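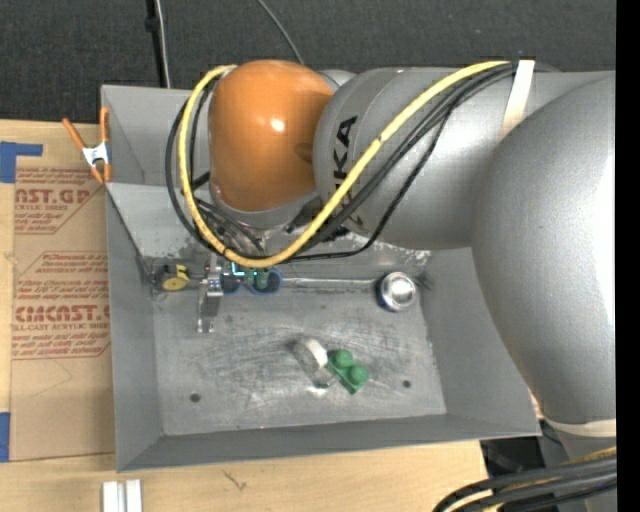 Gray sheet-metal bin on light wood tabletop

Dralletti Idular 40 Carpet Tile
Commercial loop pile, charcoal

Idular 40 is a tufted loop pile carpet tile for offices, workrooms, corridors and other indoor areas with steady foot traffic. It is sold in full cartons only. Cut samples are available from the Golestani trade counter.

Specification
Construction: tufted, level loop
Pile fiber: solution-dyed nylon
Backing: bitumen with glass fleece
Tile size: 40 cm x 40 cm
Edge: straight cut, not beveled
Colors: charcoal, slate, moss, sand
Roll goods: not available in this range

Dye lots
The lot number is printed on the short side of each carton. Tiles from different lots can vary slightly in shade. Order the full quantity for a room at one time, including spares. If two lots must be used, change over at a doorway or under a threshold strip. Claims for shade difference are not accepted once tiles have been cut or glued.

Subfloor
The floor must be flat, dry, clean and free of old adhesive. Suitable bases are concrete, screed, plywood and raised access panels. Fill joints wider than 2 mm before laying. Idular 40 is not approved for stairs, outdoor use or rooms with a floor drain.

Laying
Leave the opened cartons in the room overnight before starting. Find the center of the room and snap two chalk lines at right angles. Arrows on the back of each tile show pile direction. Quarter-turn laying hides the joints best in charcoal and slate. For moss and sand, lay all arrows the same way. Use a release adhesive such as Lumateck tackifier, applied by foam roller and left until clear. Do not use permanent contact glue. Perimeter tiles should be no narrower than half a tile where the room layout allows.

Furniture and castors
Chairs need wide, soft castors. Place load spreaders under heavy cabinets and fixed benches. Standing loads may leave marks in the pile, which can be reduced with a damp cloth and a stiff brush.

Cleaning
Vacuum with a suction head. Blot spills from the outside in. Hot water extraction is permitted if the tiles are left to dry fully before use. Bleach and solvent cleaners will damage the backing.

Ordering
Stock orders: Halima Etim, trade counter
Orders over 200 cartons: Babatunde Mohammed, contract sales
Unopened cartons may be returned with the original invoice. Part cartons are not returnable.

Data sheet revised 01/12/2023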